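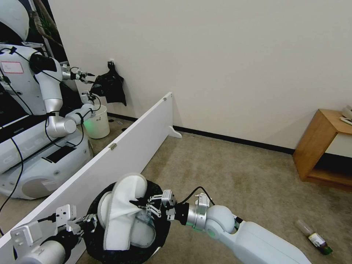
*Right gripper on a white cloth over the black bin.*

# Stiltik room-tidy kit: review notes

Stiltik is Grorska's two-armed floor-clearing kit for hotel rooms, and we've had a lovely time with it at Clitmont. The job is plain: pick litter off a carpet and put it in a lined bin. The release we tried holds 1,533 clips at up to 35 seconds each, all from the head camera.

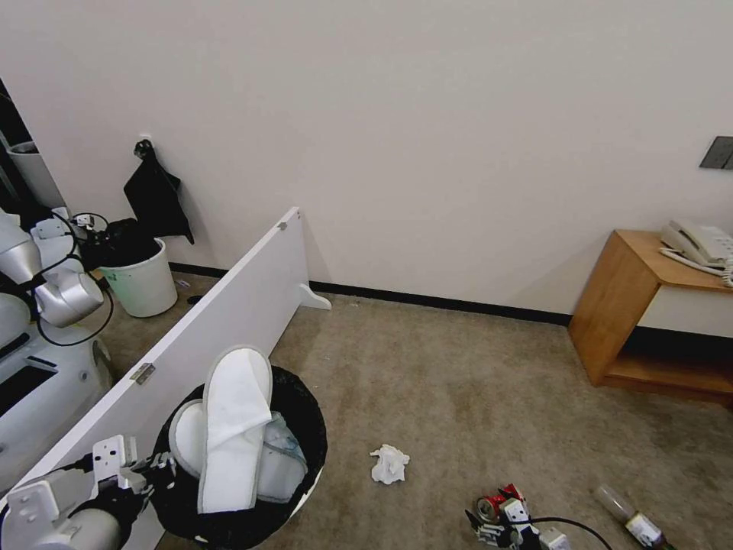 **Does the kit need a special bin?**
Any round, open-topped bin will do, as long as you enter its height in the set-up file.

## What we liked

Soft and crushed things are hard for most grippers, so it's great to see them given so much room here – tissues, cans and wrappers all get their own clips.
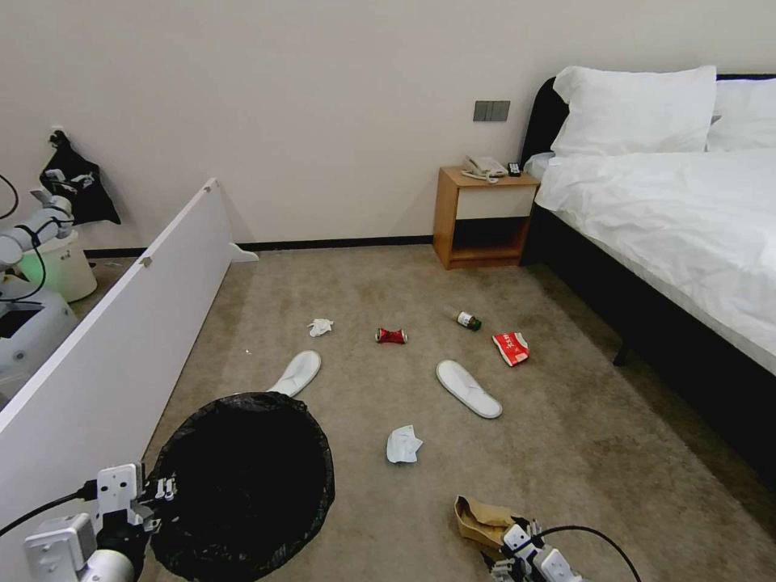 *Paper bag in the right gripper, slippers and litter still on the carpet.*

## Set-up

Load the Amano profile first, then run the arm check. Ours took 37 minutes from crate to first pick (the manual allows 100!). Cable routing is the fiddly bit – leave slack at both wrists.
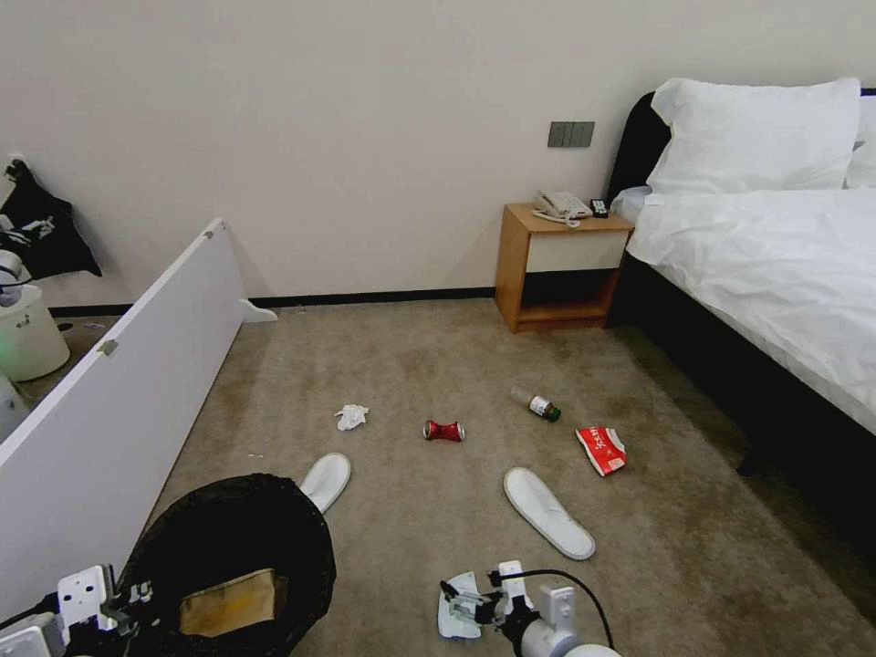
**Can I use the clips to train my own model?**
The licence allows it for research, with credit to Grorska. Paid use needs a separate agreement.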